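Practical Computing for the Easily Alarmed
Handout 4: Inside the case, and how to leave it no worse than you found it
Grirkness Evening Classes, Room 2
Tutor: Mal-soon Han. Bench help: Sota Tanabe
16 January 2023

What this handout covers

Last time we took the side off and looked in, and several of you asked to put it back on again. This week we go further. By the end of the session you should be able to name the main parts of a desktop motherboard, remove an expansion card and refit it, and say with some confidence what you have just done. The confidence will be tested by Sota.

Bring Handout 3 with you. The safety section is still in force and I have not printed it again, as there are 205 copies of it in the cupboard following a misunderstanding with the photocopier.

Before you touch anything

Shut the machine down properly. Holding the power button until it gives up is for emergencies, and being keen to get started isn't one. Switch off at the wall, take the mains lead out of the back, then press the power button once more and count to ten. Whatever charge is left hanging about in the supply has somewhere to go while you count.

Wrist straps are in the blue tub. The strap goes on your wrist, against skin. Over a jumper it is jewellery. Clip the other end to bare metal on the case, well away from the board.

Lay the tower on its side with the open face up. I know some of you prefer to work with it standing, and I have watched you do it, holding the card in one hand, the torch in your teeth and the screwdriver somewhere under the desk.

Finding your way round

The motherboard is the large printed board that everything else plugs into. Manuals draw it as a tidy rectangle seen from directly overhead, in good light, with no fluff. You will meet it at an angle. Pick one thing you are sure of and work outwards from that.

The thing to be sure of is the processor socket. It's square, it's usually the biggest fitting on the board, and on most machines it is hidden beneath a heatsink and fan. On a stripped board you can see the socket itself: a metal frame with a load plate that clamps the processor down, and a field of tiny contacts in the middle.

In an LGA socket the pins are in the board and the processor has flat pads. In the older arrangement it is the other way round. Both are easily ruined. If you are ever faced with an open LGA socket, keep fingers, sleeves, screws and biscuit out of it. A bent pin can sometimes be straightened by a patient person with a magnifier. I am not that person after seven in the evening.

Memory slots sit beside the socket. They are long and narrow with a latch at the end, sometimes at both ends. Push the latch outwards to release the module. Don't lift the module by one corner and hope.

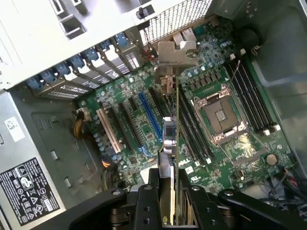 Expansion slots are where we shall spend most of the evening. They run parallel to one another towards the rear of the case, so that the back edge of a card can poke its sockets out to the world. The two families you'll meet are PCI, which is the old one, and PCI Express, written PCIe, which is the one that replaced it. On the Dell board there is a cream-white PCI slot on the left, then three PCIe slots, black, blue and black again. Colour is a help to the eye and no more than that. There is no law about it, and a blue slot in one maker's machine may be a different size from a blue slot in another's, so read the lettering or look at the manual before you quote me to anyone. The same board has memory slots on both sides of the socket, which caught out half of the September group, who had been told (by me) that memory lives "on the right".

Now find the coin cell. It is round, silver and looks like something from a kitchen scale. It keeps the clock and settings going while the machine is unplugged. If a computer insists every morning that it is many years ago, try a new cell before you try a new computer. The Gretolley library bought two replacement machines before anyone mentioned this to them.

The small silver cylinders dotted over the board are capacitors. Leave them alone. A bulging or leaking one is bad news and you should show it to one of us.

Taking a card out

Look at the back of the case first and see what is plugged into the card. Unplug it. This step is left out more often than any other.

Next, free the bracket. Cards are held at the rear by a screw or by a tool-less latch, depending on the maker. Latches open with a thumb. If yours won't, you are pushing it the wrong way, so try the other way before fetching pliers.

Check the far end of the slot for a retaining clip. Longer PCIe slots often have one, and it is usually tucked under the card where you can't see it. Press or slide it clear.

Hold the card by its edges, or by the bracket and the opposite top corner. Draw it straight out of the slot. A very slight rock along its length is allowed. Side to side is not, and Sota can hear it from the other end of the room.

Keep your fingers off the gold contacts. Put the card on an anti-static bag or the bench mat. The lid of your sandwich box won't do.

Putting it back

Line the contacts up with the slot and the notch in the card with the key in the slot. If they don't agree, you have the wrong slot. More force will not turn it into the right one.

Press down evenly until the card is seated. You should be left with the gold contacts all but out of sight and the bracket sitting flush. Close the clip and the latch. If the card leans, take it out and begin again.

Any unused position at the back should have its metal cover fitted. Covers keep dust out and help the air go where the designer intended. They also keep small objects out, as we learned from the Mulutar account tower, which rattled.

Bench exercise (in pairs, about 40 minutes)

Choose a practice machine and write its number on your sheet. Machine 274 has a sharp edge near the drive bay and should be given to somebody careful.

Sketch the board. Mark the processor socket, memory slots, expansion slots and coin cell. Artistic merit carries no marks.

Remove one expansion card, note which slot it came from, and refit it in the same slot. Swap over and let your partner do it. Advice may be given only if asked for. Married couples will be separated.

Call Sota over before you close the case.

For next week

Read the chapter on memory in the Bang booklet, ignoring the page on prices, which was out of date when it was printed. If you have an old computer at home that you don't mind losing, open it up and see how many parts you can name. If you do mind losing it, please wait until after Handout 5.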